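Call for Participants: Working Group on Safe Operating Practice for Robot Arms in Shared Kitchens

The Gelberg Center for Workplace Automation invites applications from persons wishing to take part in the drafting of a code of practice for robot arms used in kitchens, break rooms and similar spaces where people prepare food. The work is carried out under the Plondus program and is led by Nima Hassanpour.

Background

Existing guidance on robot arms was written largely with factory floors in mind. A kitchen counter presents different conditions: glassware, hot water, open food and people who have had no training. A first draft of the code was circulated in June and drew over 1000 written comments. The draft contains 108 clauses, of which 17 were marked by reviewers as unclear or unworkable. The working group will revise these clauses and test the new wording in the Center's kitchen in the Nelon Building.

Who may apply

Applications are welcome from robot operators, laboratory safety officers, kitchen and catering staff, and members of the public who share a workspace with a robot arm. No degree is required. Applicants must be 18 or older and able to stand for two hours. Employees of Rivadeneira, which supplies the Center's testing services, may attend sessions as observers but may not vote on the text.

What participants will do

Each participant will attend six sessions of three hours, beginning at 9:30 a.m. Participants will read the assigned clauses in advance, watch an operator carry out kitchen tasks under the draft rules, and record in writing any point at which a rule was hard to follow or left a hazard uncovered. Matters under review include the handling of glass, the routing of cables, the marking of the arm's reach, and the distance to be kept between the arm and electric appliances.

Participants will not operate the arm. All sessions are supervised by a trained operator with access to an emergency stop, and any participant may ask for a task to be halted at any time.

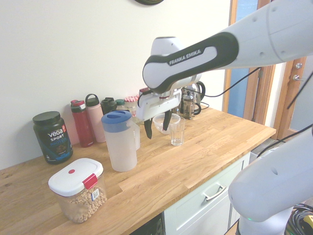 Who decides when a person may reach onto the counter during a session?
The supervising operator decides. Under the draft code, the arm must first be brought to a protective stop, and the operator must say aloud that the counter is clear to enter.

Payment and records

Participants receive a fixed fee for each session attended, together with local travel costs. Written comments will be kept without names and may be quoted in the published code.

How to apply

Send a letter of no more than one page, stating your experience and the hours you are available, to the Working Group Office, Room 2301, Nelon Building. Please mark the envelope "Kitchen Code." Applicants who need an interpreter or step-free access should say so in the letter.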